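Plandeo seeks vehicle owners for a tire pressure sensor study, reference 2153. Eligible vehicles are Nevent vans with the Bimus sensor kit and no open recall on the braking system. There are 37 places.

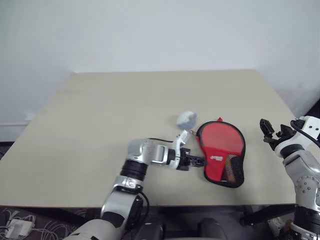
Participants log cold pressure at all four wheels every 500 miles and report any warning lamp that stays on after a restart. The study ends in December. Each vehicle makes 2 workshop visits at Živković – one at intake, one at close. Sensors are replaced free of charge if a fault is confirmed.
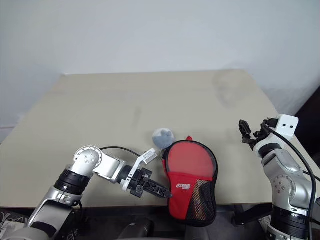
Edin Milošević adds that vans with aftermarket wheels are accepted, provided the original valve stems are still fitted.

To apply, send the VIN and current mileage to the Plandeo study desk.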